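Prilley Museum – Young Visitors' Pages
How Do We See Reflections?

Light travels in straight lines until it meets something. When it lands on an object, some of it bounces off, and your eyes collect the part that comes your way. We call this bouncing reflection. 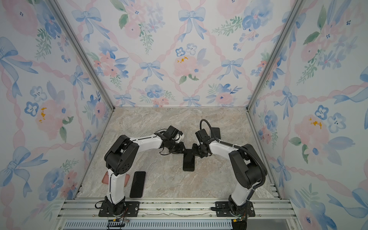

A rough surface, such as a brick or a woollen jumper, sends light off in many directions. You can see the object, but you cannot see your face in it. A very smooth surface sends light back in an orderly way, so a picture forms.

Glass does this well when there is something dark behind it. A window at night is a good example – very little light comes in from the garden, so the room shows up clearly.

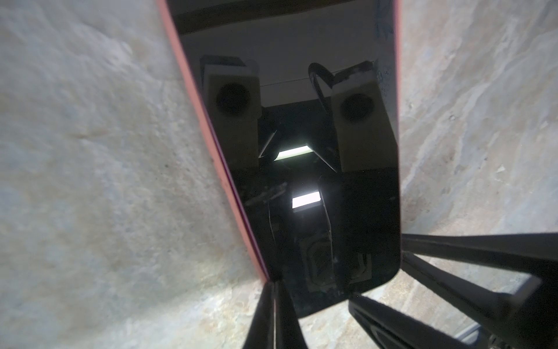
Still water works in the same manner. Long before glass mirrors were common, people polished metal or looked into bowls of water. The Peixoto Room holds 17 hand mirrors, and the oldest is about 1,150 years old.

Try it at home
1. Smooth a piece of kitchen foil and look at your face in it.
2. Crumple the foil gently, open it out and look again.
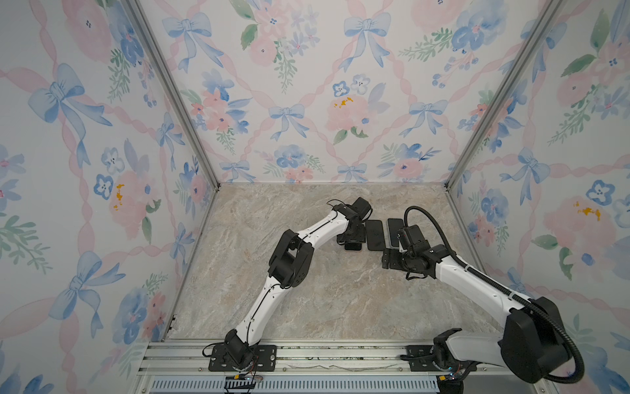 3. Ask an adult to dim the lights, then look at a window after dark.

Text: Ivone Macedo, Learning Department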